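Bought the two-arm Trernance kit in May for the dish end of our test kitchen. Quick review, mostly for anyone trying to get one past whoever holds the budget.

Price. The quote said 3,000 per arm and I took that as the number. It wasn't. Mounts, spare fingers, cabling, the second wrist camera - all seperate lines. Ask Dendetum for the full list up front, they'll send it if you push. I didn't push. Liesl Trummer in purchasing did, a bit late.
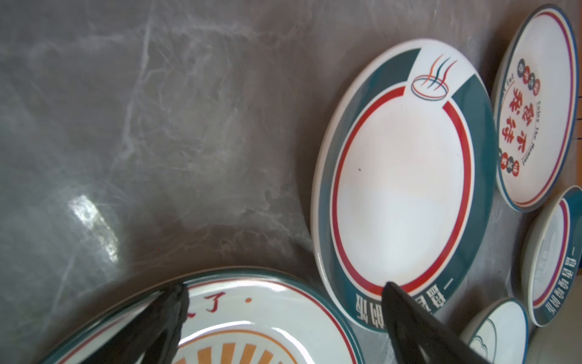

Delivery was 32 days, quoted 10. So if you're planning floor space or staff time around it, pad that. Setup went ok. Manual is thin, skip to the wiring pages.

Fingers: narrow, grip is decent, spares come in packs. Budget for more than one pack the first year. We priced Steiner too, stronger grip on paper but a much bigger footprint and our counter is only 96 inches. Cliletti never sent a quote.

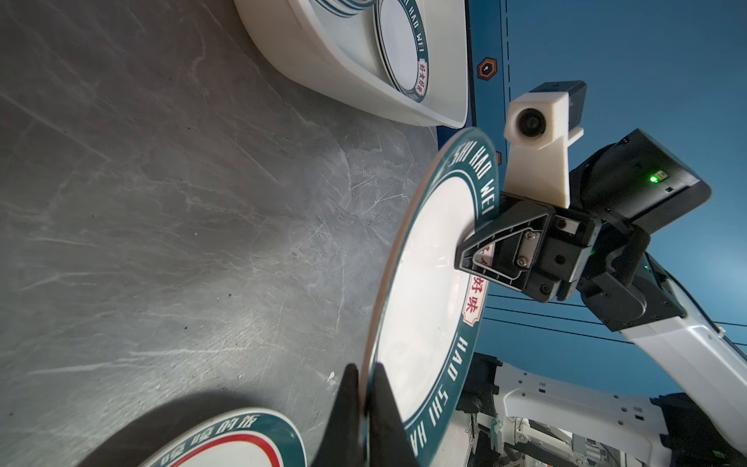 One arm or two is the real budget question. I wanted to save the money and start with one. Glad I lost that argument. Plates are thin at the rim, and with one set of fingers on the low side and the other clamped up near the top right you've got a plate standing on edge over the counter, held at two points. Tray for the stack is plain white plastic, buy whatever fits your plates, no need to pay kit prices for it.

Gripes: support answers mornings only. Cables run long behind the arms, get clips. Spare fingers cost to much.

Would I buy again - yes, both arms, with the full parts list in hand first. Four stars. Would be five if the quote had been the quote.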